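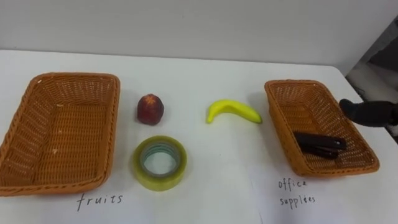

Turby - match notes from the Dasommont Sunday league

Hello! Turby is a pile of match notes I've been keeping from the touchline at Dasommont, tidied up enough that other people can use it. It began as a notebook, became a spreadsheet when the notebook got rained on, and is now a folder of plain CSV files with this page on top. If you like amateur football and don't mind a few gaps, you're in the right place.

What's in it

There are 200 matches, one row each in matches.csv, and 2000 events in events.csv. An event is a goal, a card, a substitution, a penalty (scored or missed) or a stoppage long enough for me to write down. I don't log passes or tackles. I tried for half a match once and missed both goals, so that was the end of that.

Each event has the match id, the minute, the team, the shirt number and a free text note. The notes are the bit I'm fondest of. Some are one word ("header") and some go on a while, especially where there was an argument about offside. Please don't treat the free text as gospel - it's what I thought I saw from the halfway line, usually with the sun in my eyes.

The files

matches.csv - date, home, away, half-time score, full-time score, pitch
events.csv - everything that happened, in order
teams.csv - club names, colours, and any old names they've played under
fixes.txt - things I got wrong and have put right

Team names were a headache. Numari changed their name and then changed it back, and Chung played as Chung Athletic for a bit before dropping the second word. I've used the current name everywhere and put the old ones in teams.csv, so if you're matching against the printed league tables, look there first.

How the minutes work

I start my watch at kick-off and restart it for the second half at 45. Added time is written as 45+2 or 90+2, so the minute column is text and your spreadsheet may well try to be clever with it. Import it as text! Pei-shan Mak lost an evening to this and has asked me to say so loudly.

If a match had extra time (cup ties only) the minutes carry on past 90 in the same way. Shoot-outs aren't in events.csv at all. The winner is in the notes column of matches.csv and that's all you get for now.

Who did what

I did most of the watching. Hiu-tung Huang covered the far pitch whenever two games kicked off together, and her handwriting is much better than mine, which you can't tell from a CSV but I'd like it on record. Yi-an Han checked the scores against the referees' cards and found plenty for fixes.txt. Eoin Nic Aodha wrote the little script that checks the goals in events.csv add up to the full-time score. Run it with

python check_scores.py

and it prints any match that doesn't agree. It should print two at the moment. Both were abandoned, with the result awarded by the league later, so the goals and the score really are different and I've left them that way.

Known problems

Own goals are listed under the team that benefits, with "og" at the front of the note. I know some people do it the other way round. Sorry.

Shirt numbers are blank when a player had no number or had borrowed somebody's top. Numari's away kit has grey numbers on a white shirt, so expect more blanks for them than for anyone else.

There are no player names and there won't be. Please don't send me any, and please don't try to work them out from the numbers, as shirts get swapped from week to week anyway.

Yellow cards are a bit thin in the early matches. I only started writing them down properly after a long chat with Hiu-tung, so any chart of bookings over time will show a sudden crime wave that never happened.

Using it

Use it for whatever you fancy - a school project, a chart, settling a row in the clubhouse. A mention of Turby would be lovely. If you spot a mistake, send me the match id and what you think it should say, and I'll look it up in the notebook (the dry pages, at least).

The next batch goes up in December, once the cup ties are typed in.

I-hsuan Leung
Last updated 10/23/24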